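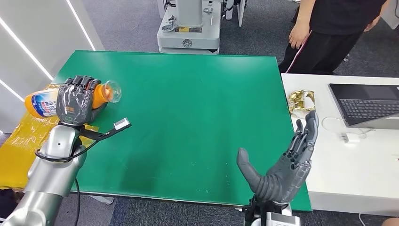
*Mesa con tapete verde, botella naranja y plástico amarillo. Taller de Altside.*

## Se busca personal para mesa de clasificación de envases

Altside incorpora 2 personas a su taller de recuperación de envases domésticos. El trabajo se hace en mesa, con botellas de plástico, láminas, bolsas y tapones que llegan mezclados de los puntos de recogida de Zondside.

**Tareas**

- Vaciar las sacas sobre la mesa y separar botellas, film y envases pequeños.
- Apartar las botellas que conservan la etiqueta y anotar el tipo de producto.
- Doblar las láminas de plástico y apilarlas por color.
- Pesar cada lote y rellenar la ficha Pagano (se explica el primer día).
- Dejar el tapete limpio al terminar el turno.

**Condiciones**

Turno de mañana, de lunes a viernes, con media hora de descanso pagada. Contrato de seis meses – prorrogable – a jornada parcial. Hay un plus mensual de 100 euros para quien se encargue también de la recepción de sacas. El taller está en planta baja y se llega en el autobús 3, parada Himeda.

La mayor parte de la jornada se pasa de pie. Hay taburetes altos para las tareas de ficha y pesaje. Los guantes y la bata los pone la empresa; el calzado cerrado lo trae cada cual.

**Requisitos**

No se pide experiencia. Sí hace falta leer etiquetas en español y distinguir bien los colores, porque la separación del film depende de ello. Se valora haber trabajado en almacén, lavandería o cocina. Las sacas grandes se mueven siempre con carro.

**Cómo presentarse**

Se puede dejar el currículum en la oficina de Altside, a la atención de Aldo Galli, en horario de mañana. Basta una hoja con los datos de contacto y los últimos trabajos. Las personas preseleccionadas harán una prueba de una hora en la mesa – también pagada – antes de la entrevista.

Anuncio publicado el 17 de agosto de 2024. Se retirará cuando se cubran los puestos.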